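Fiche de contrôle avant ouverture au public – démonstration de manipulation textile
Site : Skovulden, atelier 9
Organisateur : Treduvstead
Contrôle effectué par : Kanyarat Klinhom
Contre-visite : Kwame Tsikata
Période : décembre, journée portes ouvertes, première entrée à 14 h

Cotation : C = conforme ; R = réserve ; NC = non conforme ; SO = sans objet

1. Accès et circulation

1.1 Issue principale dégagée sur toute la largeur : C
1.2 Issue secondaire signalée : R
Commentaire : pictogramme présent, masqué quand la porte du local de stockage reste ouverte. Fermer la porte pendant les visites.
1.3 Jauge affichée à l'entrée (114 personnes, encadrants compris) : C
1.4 Cheminement visiteurs marqué au sol : NC, puis C
Commentaire : bande adhésive décollée sur deux mètres côté quai. Refaite par Fiifi Abugri avant la contre-visite.
1.5 Extincteur, date de vérification lisible : C

2. Alimentation électrique

2.1 Différentiel testé au bouton : C
2.2 Rallonges déroulées entièrement : R
Commentaire : un enrouleur Nazarenko trouvé à demi enroulé sous charge. Déroulé sur place. À recontrôler à chaque reprise de séance.
2.3 Chargeurs de batteries posés sur support incombustible : C
2.4 Câbles traversant le passage public : SO

3. Pinces à main

3.1 Fixation des doigts, absence de jeu : C
Commentaire : serrage contrôlé à la clé six pans. Pince n° 1354 reprise d'un quart de tour, sans autre remarque.
3.2 Corps en plastique sans fissure ni arête vive : C
3.3 Risque de pincement signalé aux visiteurs : R
Commentaire : la consigne est donnée oralement par Dede Amissah. Ajouter un affichage à hauteur d'enfant.
3.4 Bagues, bracelets et cordons retirés par les opérateurs : C
3.5 Prêt d'une pince à un visiteur : un seul visiteur à la fois, opérateur à portée de main. Consigne connue des deux équipes.

4. Poste de literie

4.1 Lit stable, sans déplacement sous appui latéral : C
4.2 Drap sans pan traînant dans la zone de marche : R
Commentaire : le drap glisse au fil des essais. Le remettre en place entre deux groupes.
4.3 Prise du tissu à deux pinces, une à chaque extrémité : C
Commentaire : tissu bleu retenu pour le contraste avec le drap clair. Ne pas tendre au-delà de ce que demande la dépose.

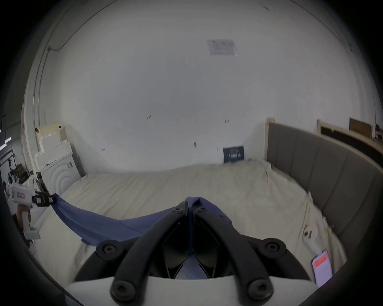 4.4 Distance entre le public et le poste, 200 cm au minimum : NC
Commentaire : 160 cm mesurés au droit du pied de lit. Barrière Andlow à reculer. Tsikata confirme la correction à la contre-visite, l'article passe en C.
4.5 Effets personnels rangés hors du poste : R
Commentaire : rappel fait à l'équipe. Prévoir un bac à l'entrée de l'atelier.

5. Encadrement

5.1 Un responsable désigné par séance : C (Amissah, puis Fiifi Odoi à partir de 16 h)
5.2 Arrêt de la démonstration sur ordre verbal, essai réalisé : C
5.3 Trousse de secours complète : R
Commentaire : compresses à réapprovisionner.
5.4 Registre des visiteurs ouvert : C

Avis : ouverture autorisée, les réserves 1.2, 3.3 et 5.3 étant à lever avant l'entrée du deuxième groupe. La 2.2, la 4.2 et la 4.5 restent en surveillance toute la journée. Copie remise à Odoi pour la séance de fin d'après-midi.

9 commentaires · 4 partages
Treduvstead – Contact sécurité – Tous droits réservés – Haut de page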